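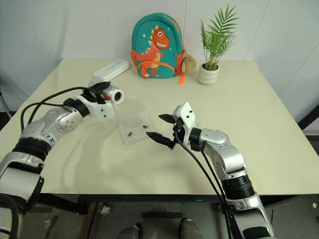
How to set up a two-arm task on the Plala bench kit

By Eyerusalem Workneh

The Plala kit from Celtard comes with two arms, two grippers, a head camera and the software to record and replay what the arms do. We have had ours in the Turnville workshop since March. This page covers a first task that uses both arms, a small-parts pickup or a cup handoff, from a bare table to a saved recording. Allow an afternoon the first time.

Before you start

You need the arms bolted down and powered, and the Tefera control app on a laptop on the same network. Update the app first. Version 52 of the arm firmware has a bug in the left wrist limit, so check the number on the Status page and move up if that is what you have.

Clear anything you care about out of the reach of both elbows. The elbows swing wider than the grippers do, and people tend to watch only the grippers.

Step 1. Home the arms

Press Home on the left arm, wait for the tone, then do the right. Don't home both together. They pass through the same space near the middle of the table.

Step 2. Check the cables

Move each wrist through its full range by hand with the motors off. The cable should have enough slack to follow without pulling on the connector. If it snags on the gripper plate, open the clamp, feed through a little more and close it again. Hawi Hadgu, who set up our kit, does this every morning. I do it when I change grippers.

Step 3. Set the speed and grip

Open Motion and set the speed to 80 percent or lower. For grip force, start at the bottom of the scale and go up one step at a time until the object stays put when you lift it. Small hard things like dried beans need very little. Too much force and they shoot out sideways.

Step 4. Place the object

Put it where both arms can get to it without stretching. Slightly left of center works best for us. 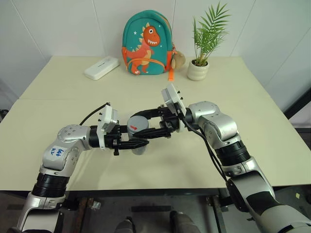 With a cup, close one gripper on the side first and bring the other in slowly. The second gripper's fingers need to clear the first one's jaws, and the app won't warn you if they touch. Stop with the space bar if they get close.

Step 5. Record

Press Record, run the motion, press Stop. Save each take under its own name. Do at least ten before you try a replay, and shift the object a little between takes - a finger's width is plenty.

Step 6. Replay and check

Run the replay at half speed with a hand on the stop button. Ours managed 91 good handoffs out of the first 100, and most of the misses came from a cup set down too far back.

Price and support

We paid $3,142 for the kit with the standard grippers. Shipping was extra. Support is by email, and Kiros Asfaw at Celtard answered both of our questions the same day. The printed manual is thin on two-arm work and skips the cable check completely, so keep this page open while you go through it.

Last updated 12/12/24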